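Notebook, March - fiber finishing bench
Topic: size and shrinkage of rope samples, Clarnik lot

Started 9:10. The question from Fouzia Ansari was whether the Clarnik cord can go into flat coiled goods without pre-shrinking. The supplier sheet says yes. The Ovar cord we ran last winter said the same and lost enough length in the first soak to pull its stitching.

Cut 21 lengths, 1,000 mm each, ends whipped with thread before cutting. Conditioned on the rack at 21 C overnight, measured under the small hanging weight. Three lengths rejected for a bad splice near the middle and replaced from the same spool. Soak was plain tap water, no detergent, then flat drying on mesh. I turned them once. Should have turned them twice, the mesh side stayed damp longer.
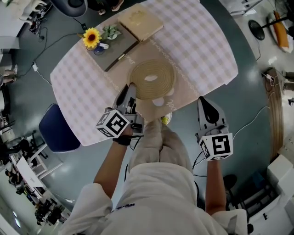
Shrinkage along the length is only half of the problem. In a straight cord the loss is taken up at the free ends and does no harm, but in a spiral each turn is sewn to the one inside it and has no room to move. A coiled rope mat like the one near the table edge has its longest turn at the outside, so for the same percentage loss the rim gives up the most length and the center domes. Loose stitching hides this for a while. Matubbar's method allows for it by easing the outer turns during sewing, though the note does not say by how much.

Stitch thread for the next round: Flilari polyester, not the cotton. Cotton thread shrinks on its own schedule and I can't separate the two effects.

To do:
- second soak on the same lengths, turn twice
- sew two test spirals, one from soaked cord, one from cord straight off the spool
- measure dome height at the center with the depth gauge - zero it first, it was off this morning
- ask Fouzia which finish the Clarnik spool had, the label is torn

Stopped 16:40. Lengths left on the mesh, please don't move them.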